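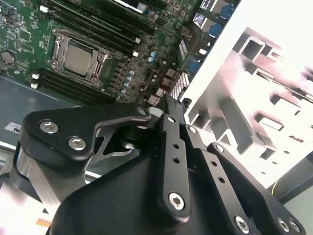
Robot joins the repair benches at Vurkalel
6 Jan 2019

I popped into the Vurkalel computer repair shop in Getska this week, and the new robot arm is finally on the rota! It was bought from Wiretti in October and it now does the memory swaps on old office machines, the fiddly bit everyone used to moan about (sore thumbs, mostly).

The team of five are all staying on, I'm pleased to say. Four have moved over to fault-finding and one looks after the arm, which means loading the cases, watching the grip and stopping it when a cable gets in the way. They used to get through 30 machines a shift and last month they managed 32, so it's hardly a revolution, but I heard a lot less grumbling at tea break. The benches have been lowered too, and everyone gets a turn at the arm's controls from next month.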